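Pencil tray on a black marble-look table – how do you keep it tidy?
Posted by Vesport, 1 November 2019

I've had this pen holder since September and I still can't work out how to load it. The pencils end up all over the table and the pink tray stays almost empty. I'd like the tray to hold the small stuff. Also, pink tray on black and white marble – too much?
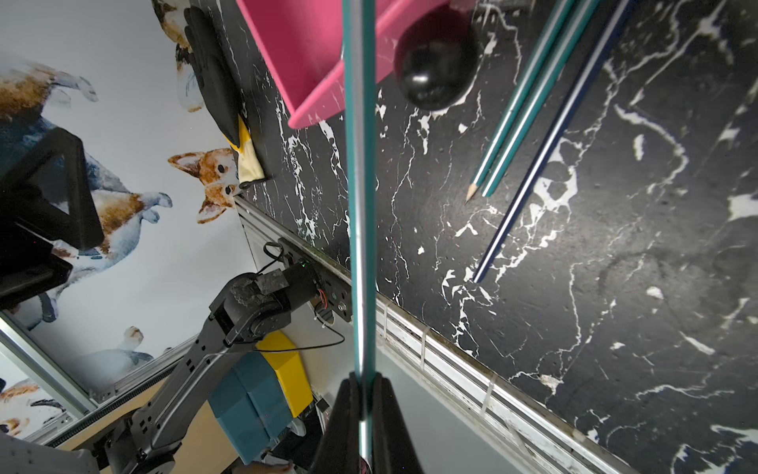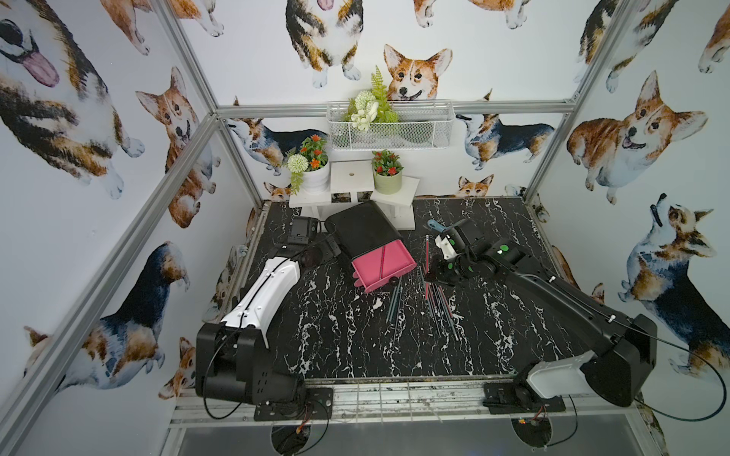 The pink tray from close up, then the whole table with the plant stand at the back.

Plelodstead
Not too much, I like it! Pencils first, I'd say. Gather them up so the points all face one way, stand them in the back part and leave the tray for anything that rolls. That shiny black egg thing in the first one is fine where it is. I've got 13 pencils in mine and never more than 6 in use, so the rest live in a drawer.

Borberg
just get a mug

Arai
I'd swap the order – set the holder down flat where you want it, then fill it. Mine tips if I load one side first. And dark pencils vanish on a top like that, so keep the navy one in the tray where you can see it. The corgi wallpaper is adorable by the way, where did you get it??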